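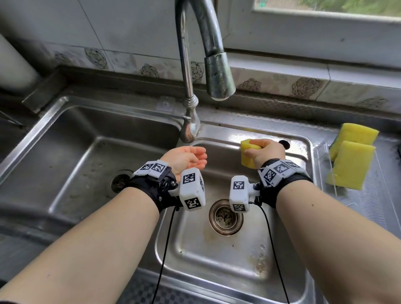
Ditent Opens Manuscript Competition for Novellas Written in a Second Language

Selected work to be published in the new Flarnico series; entries accepted until the end of June

MELBOURNE, 4 May 2021 – The independent publishing house Ditent announces today the opening of the Flarnico Manuscript Competition, which is intended for writers who live in Australia and who write fiction in English although English is not the language they grew up with. The winning manuscript will be published as a paperback and an e-book in the Flarnico series, a new line of short fiction which Ditent is preparing at present.

The competition is open to unpublished novellas of any genre. Crime, romance, fantasy, family stories and literary fiction are equally welcome, and the readers will not give preference to stories about migration. Entry is free of charge.

"Many writers have told us that they believe they must write about the airport, the suitcase and the first winter," says Constanza Zapata, the founder and publisher of Ditent. "These are good subjects, and I have published such books with pleasure. But a person who learned English as an adult may also wish to write about a murder in a caravan park, and I would like very much to read it."

First title of the series

Together with the competition, Ditent announces the first title of the Flarnico series. It is Mosus, a novella by the Melbourne writer Ronaldo Prado, and it will be on sale in June.

Mosus takes place in a river town during a long dry summer. A retired piano tuner receives by mistake the letters addressed to the former tenant of his flat, and after some weeks he begins to answer them. The person at the other end doesn't notice the change, or perhaps pretends not to notice it. The title is the name of the ferry which used to cross the river, and on which the most important conversation of the book takes place.

It is the debut of Mr Prado, who wrote his earlier short stories in Portuguese and decided to write this book directly in English. He completed the first version in nine months, mostly in the early mornings before work, and then put it away in a cupboard for a long time.

"In Portuguese I write fast and I am too pleased with my sentences," says Mr Prado. "In English I must stop at each word and ask if it is the right one. This made the book shorter. My wife says it also made it better, and she has read both kinds."

The manuscript reached Ditent by ordinary post, without an agent and with a covering letter of two lines. Ms Zapata read it on a tram and missed her stop. The editing was done at the kitchen table of the publisher, by telephone and by e-mail, and the author and the editor had a long disagreement about the last chapter. The author's version was kept.

Signed advance copies for readers

To mark the publication, Ditent will give away signed advance reading copies of Mosus. Five copies are reserved for readers in Australia, and they will be drawn from all persons who register for the Ditent newsletter during this month. Those who already receive the newsletter are included in the draw and don't need to register again.

The advance copies differ from the final book in several details. The cover is plain, the dedication is missing, and on one page the ferry has the wrong colour. Ms Zapata asks the winners not to write to the office about the ferry, as this has been corrected.

Booksellers, librarians and book bloggers who would like to receive an advance copy for review may ask for one separately. Requests of this kind have no influence on the draw.

How to enter the competition

Entrants must be at least 18 years of age and must be living in Australia when they send their manuscript. Citizenship isn't required. A writer who has published books in another language may take part, but the entry itself must have been written in English by the author. Translations, including translations made by the author of his or her own earlier work, cannot be accepted in this competition.

The manuscript should be between 20,000 and 40,000 words, in a standard font and with numbered pages. The name of the author should appear only on the entry form and not in the manuscript, because the first reading is anonymous. One entry per person is permitted. The manuscript may be under consideration by other publishers at the same time, but Ditent kindly asks to be told without delay if it is accepted elsewhere.

Grammar mistakes will not disqualify an entry. The readers have been asked to pay attention to the story, the characters and the voice, and to leave the articles and prepositions for the copy editor. Entrants are nevertheless advised to have their text checked for spelling.

Entries may be sent by e-mail or by post. Manuscripts sent by post can't be returned, so please keep a copy. The full conditions and the entry form are available on the Ditent website.

Reading and selection

Each manuscript will be read by two readers, and those recommended by either of them will go forward to the shortlist reading. Ronaldo Prado will join Constanza Zapata for this last stage. The author of the winning manuscript will receive a publishing contract with an advance and royalties on the usual terms of the house, and will work with an editor before publication. All shortlisted writers will receive a written report on their manuscript.

Ditent expects nearly 200 entries. If no manuscript is found suitable, the publisher reserves the right not to award the prize.

Launch at Coutinho

The launch of Mosus will be held in June at Coutinho, the bookshop and café in Brunswick where Mr Prado gave his first public reading in English. The author will read from the opening chapter and will speak with Ms Zapata about the work on the book. Questions from the audience are welcome, also in Portuguese and Spanish.

The shop can receive 100 guests for this evening. Admission is free, but a booking is necessary and can be made at the counter or by telephone. Copies of the book will be for sale, and the author will be glad to sign them. Coutinho has also agreed to keep printed entry forms for the competition beside the till, for those who prefer paper.

The building has a step at the front door. Guests who use a wheelchair or have a pram are invited to come in by the side lane, where the entrance is level.

About Ditent

Ditent is an independent publisher of fiction based in Melbourne. It was founded by Constanza Zapata, who worked before as a translator and a school librarian. The house publishes novels, novellas and short stories, with a special interest in authors who write between languages.

Media contact

Interview requests for Ronaldo Prado and Constanza Zapata, review copies and the cover file of Mosus: please write to the press office of Ditent through the contact page of the website, with the word "Flarnico" in the subject line. Interviews can be given in English, Portuguese or Spanish.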